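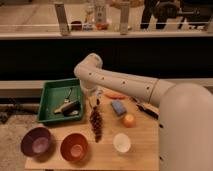
By A. Bañuelos

Chapter 7
Looking After the Arm

Makers like to say that a modern arm needs no care. Treat the claim with suspicion. The Daltov handbook gives 3,000 hours between joint checks, a figure reached on a test stand with one steel weight. A sponge, a pinecone and a clear plastic cup ask for different things from the wrist, and a board resting on the floor can be nudged by any passing foot.

At the Ositz workshop, the arm's log showed trouble at 1,514 hours. The elbow had picked up a little play, and the self-test still passed it. Of the 96 faults in that log, most were first put down to software.

This chapter covers the seam rings, the joint screws and the cables, in that order. Have the log to hand before you start, and read the Zandard checklist in Appendix B with a pencil.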